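Research > Home and Household > Working Papers
Category: Kitchens & Storage
5 min read

3.2 What stays on the counter
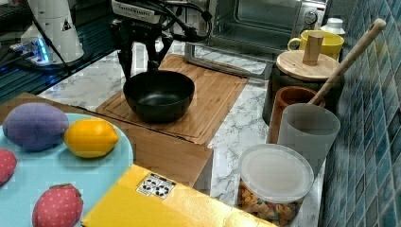

Counter storage was recorded separately from cupboard storage, following the scheme Ibrahim used in the Tredthorpe survey. An item was coded as "standing" if the household said it had no other home, and as "passing" if it was due to go back somewhere else the same day. Cutting boards gave us the most trouble. Many households owned a slot or rack for the board and still left it out between meals, so we coded it by where it was kept in practice.

Standing items gathered toward the wall. In the kitchen in Figure 4, the toaster oven is at the back with a yellow mug in front of it, and the cups, the lidded canister and a clear container of snacks are grouped near the blue mosaic tile. The cutting board is set at an angle, with a black bowl on it, and its front edge reaches past the counter. We saw the same angled placement in several of the Estula apartments – mostly where the counter was shallow.

Figure 4. Kitchen counter with cutting board and bowl, toaster oven, and small containers along the tiled wall.

Utensils kept upright in a cup were coded with the cup, as a single item. Babalola argued for splitting them, on the grounds that a wooden spoon is used daily and the cup is hardly ever moved. We kept the single code so that our tables could be compared with the Cuautle set, which lists 3000 items and does not separate utensils from their holders.

Food in clear containers was coded as standing only when the household refilled the same container. Snacks left in store packaging were coded as passing, even when residents told us the package had been out all week. This rule probably understates how much dry food lives on the counter, and we return to it in Section 5.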